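Workroom walk-round: the brick-wall end, January
Checked by Fitriani Tuhumury, Wusel building, ground floor
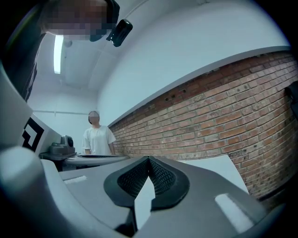

The dark worktop and the brick wall, mid-morning.

I do this round every month and I always say I'll keep the comments short, so let's see how that goes!

1. Worktop steady and level – OK
Leaned on both ends and gave it a good shove. It used to rock at the corner until Danang Pattinasarany put new feet under it, and it hasn't budged on me today.

2. Worktop surface – OK
Ran my hand over it. There's one rough patch near the back that I've put tape on (again). It wants a light sanding when somebody has half an hour.

3. Items left on worktop – COMMENT
There's a grey boxy thing with a round dark part on its face, and a light-grey oval plate with a darker rim near where people stand. Neither is a hazard as such, but I'd like plates kept well back from the front. We lost 2 mugs off that side in the autumn and I was the one sweeping up.

4. Standing room behind the worktop – OK
One person can stand there with their arms down and not feel squashed. I measured the gap to be sure and got 49 cm at the tightest point, so please don't let boxes creep into it.

5. Brick wall – OK, keep watching
Lovely old thing, red-brown with pale mortar. I pressed along the joints at shoulder height and found 3 crumbly spots, same as last time, and chalked round them. Ikhsan Pasaribu has the number of the man who did the pointing in the hallway.

6. White board by the wall – ACTION
I'd like this fixed or moved before the next round. If it gets a knock I don't want it landing on a foot. Yanti Krishnan has brackets in the Nugroho cupboard, second shelf, behind the paint.

7. Floor and trip hazards – OK
Swept, no loose mats. I went round the table legs twice – fine.

8. Sockets and leads – COMMENT
All the sockets look sound. The long extension lead needs its test label redone, and I've told Irfan Ong.

9. First aid box – ACTION
Out of large plasters. On my shopping list.

Two actions, two comments. Sheet goes on the hook by the door, copy to Irfan.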